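**Media release - Dec 21, 2024**

**Carnex Racing opens its Rarnham trotting stables, and I'd love you to come and have a look**

G'day all. I've been training standardbreds under the Carnex name for long enough that most of you know I'd sooner muck out a box than write one of these, but there's a fair bit of news and I wanted it to come from me.

We've moved! As of this week the whole Carnex team is based at Rarnham, on the old McPhee place out past the showgrounds. It's 106 acres, with good deep soil on the river side and a 642-metre jog track that the McPhee family put in years back and looked after beautifully. I've driven past that track more times than I care to admit and always fancied it. When the lease came up in October I rang before I'd finished my breakfast.

The track has had a new crushed granite surface and the turns have been re-cambered, so the pacers can work at a decent clip without scrambling through the bends. We've also put in a proper wash bay and a row of day yards with shade, which the horses have claimed as if they'd been here all their lives.

On to the horses, as that's what most of you have skipped down to. Jotden, our big bay gelding, is back in work after a spell and I'm really happy with him. He had a niggly suspensory last season and I was in no rush. He's jogging sound, he's eating everything in front of him (and whatever he can reach next door) and the plan is to trial him twice before we even think about a race. If he needs a third trial he'll get one. He's won on the front end and he's won from the death seat, so I don't much mind what barrier he draws when the day comes.

We've also got 2 yearling fillies coming up from the sales to be broken in. They're both out of mares I drove myself, so I'm a bit biased, but they're lovely natural-gaited types and neither one puts a foot wrong on the lead. I don't like pushing babies. They'll learn to wear the harness, go for some quiet miles behind an older horse and then head out to the paddock for a while to grow.

A few people have asked if we're taking outside horses. Yes, we are! There are stalls open now for owners who want a horse trained here, and I'm keeping 2 of them for small syndicates. I know how dear it's become to have a horse in work, and I'd like to see more families and workmates having a go together. You'll get a phone call from me every week, good news or bad, and you're welcome at the stables any morning as long as you shut the gates behind you.

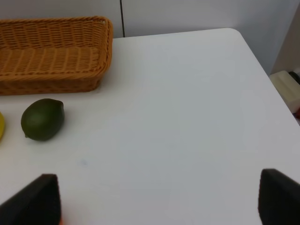
The open morning is on in January, and we'll put the date up at the track office and on the Carnex page once the trial calendar is settled. Fast work starts at first light, so come early if you want to see the horses stretch out. If you'd sooner sleep in, there'll be a barbecue going after the last team is hosed down, and kids can have a sit in the jog cart (parked, with no horse attached - I've learned my lesson there).

Please wear closed shoes and leave the dog at home. Parking is in the front paddock, off the Rarnham road, and the gate with the green drum beside it is the one you want.

Media are welcome at the open morning or by arrangement beforehand. I'm around the stables most afternoons and happy to talk about Jotden, the track or the fillies. Ring the Carnex stable office first, as I don't carry my phone in the cart.

**Ends**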